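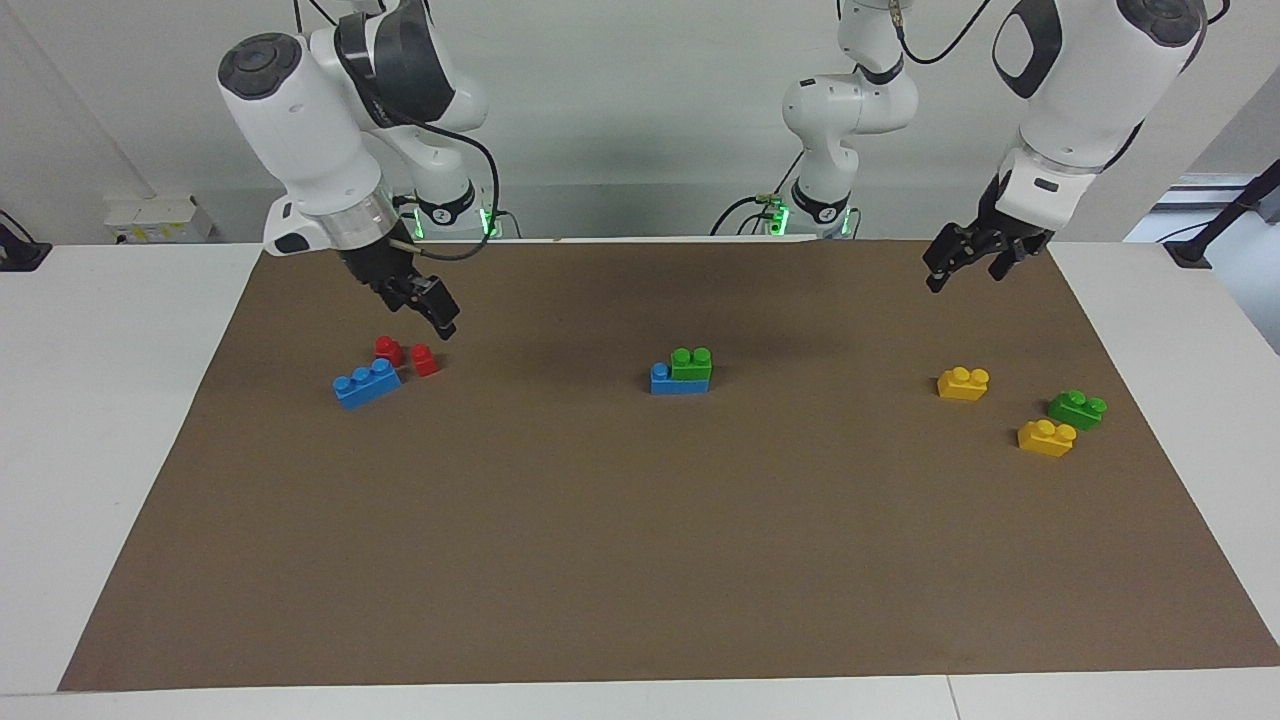
Fig. 1. Toy blocks on a brown mat.

Color Sorting and Short-Term Memory: My Spring Project
4/17/22

So my question was pretty simple. Do people remember a list better if the words are grouped by color? I got the idea from my little cousin, who can tell you every blue thing in her bedroom but can't remember where her shoes are.

I tested 30 students at Dusthorpe, mostly from my own dorm plus a few from Siobhán Ní Mhurchú's choir (thank you, Siobhán!). Everybody got the same words, printed in blue, red, green or yellow. Half the people saw them mixed up, and the other half saw them grouped, one color at a time. They had 70 seconds to look, then a short break with a crossword, then they wrote down whatever they could remember.

The grouped people did better, but not by as much as I was hoping. The thing I didn't expect was the mistakes! People in the grouped half kept writing down words that were never on the list but matched the color, like "lemon" for yellow. I got so many of these that I went back and gave them their own column in my spreadsheet, and that took me most of a weekend in March.

There were problems. My first printout came out with the green so dark that it looked black, so I threw out those sheets and started over. Two people also told me afterward that they'd talked about the words at lunch before their turn. I kept their scores in, and Libor Slanina, my advisor, thinks I should have dropped them. We still don't agree on that one.

If I did it again I'd want around 200 people and a quieter room, because the one in Costello Hall is right next to the vending machines. I'd also like to try it with pictures in place of words. My score sheets are in the back of this report, with the lemon column marked in pencil.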